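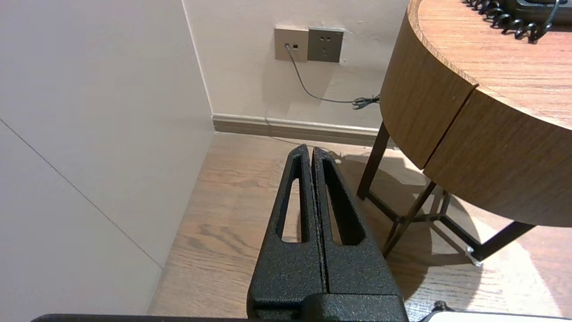
Closed gripper over a wooden floor

Pruduron - "Tarilis" on vinyl, is the new track order a mistake?

yae_minami
8 June 2023
Hello all. I received my copy of the Tarilis vinyl and I have listened to it four times now. The sound is good, I have nothing to complain there. But I do not understand why they changed the order of the songs. On the CD the album closes with "Harbor of Salt", and this is for me the only possible ending, with the choir and then the long organ note. On the vinyl this song is now the last one on side B and the album finishes with "Iron Calendar", which is a fast song with a sudden stop. I sat there and waited for more. Is there any explanation from the band or from Jafri Records? My copy is number 191 of 525, in case the order is different between copies.

longbow_renji
The order is the same for all 525. I have number 53 and it is identical.
The reason is the length of the sides. "Harbor of Salt" is more than eleven minutes. If you put it at the end of side D together with the three songs before it, the side becomes too long and you lose volume and bass. Renji Sugawara (no relation, I only have the same first name) mixed it at Skiloson and he wrote this on the insert. Please look at the small text on the back, under the lyrics of "Mother of Wires."

yae_minami
Thank you, I had not seen this. I have the insert in front of me now and he writes only that the sides were "balanced for the format." He does not say that it was impossible to keep the order. They could have moved one short song from side D to side C and everything would fit. I made the calculation with the CD times.

tomomi_y
I agree with Yae. I also calculated it, and side C has space for "Lantern Oath" without any problem. It would be 19 minutes and a little. I own many metal records with longer sides and they sound fine.

longbow_renji
They sound fine on your equipment. On mine I hear very well when a side is over 20 minutes, the cymbals near the end become sharp and dirty. You can't take the times from the CD either, because the vinyl has the longer fade on "Lantern Oath" and the full intro of "Seventh Gate."

Azlan R
I will say the unpopular thing. I like the new order better. "Harbor of Salt" at the end of the CD always felt too heavy for me, after seventy minutes I was tired and I did not give it my attention. Now it comes in the middle, I turn the record, I make a tea, and I am fresh for the second half. "Iron Calendar" is a strong last song. It was the last song of the concerts in May also, before the encore, and the whole hall was singing.

tomomi_y
But the album has a story, Azlan. The captain dies in "Harbor of Salt." In your version he dies on side B and he is on the ship again on side C.

Azlan R
In heavy metal this has happened to better captains :)

wakana_n
I have been reading this band's forum for a long time and I write rarely, so excuse me if it was discussed already. I had the demo of this album, the one on tape which they sold at the first concerts. It had 7 songs, and "Iron Calendar" was the last one there too. 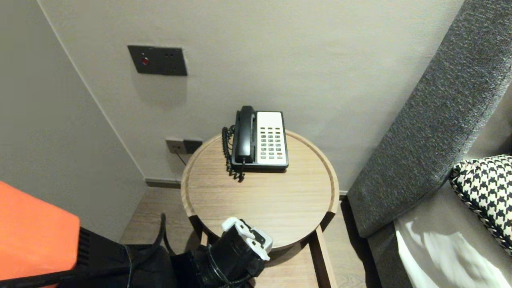
The singer said then, between two songs, that the story was added later, when they had more material and needed something to connect it. So maybe the vinyl order is closer to the first idea. I can't prove it. I gave the tape to my cousin and he does not have a cassette player anymore.

yae_minami
Wakana, this is very interesting, I did not know the tape ended like this. Do you remember if "Harbor of Salt" was on it?

wakana_n
Yes, but shorter, and without choir. I think it was the third song. The organ was a cheap keyboard and I must say I liked it.

longbow_renji
The third song, so it was never the ending in the beginning. I rest my case.

tomomi_y
You had a different case two posts ago, it was the length of the sides.

longbow_renji
Both can be true. I still think that the sound was the main reason. I don't want to fight about it, I love the CD order also.

yae_minami
I wrote to Jafri with the question about the sides and also about the missing lyric line in "Seventh Gate" (second verse, the insert jumps directly from "tower" to "the bells are drowned"). If they answer I will copy it in this thread. Until then I play the sides A, C, D, B. It works quite well, only you have to get up more often.

Azlan R
The missing line is on mine as well. I mean, it is missing on mine as well.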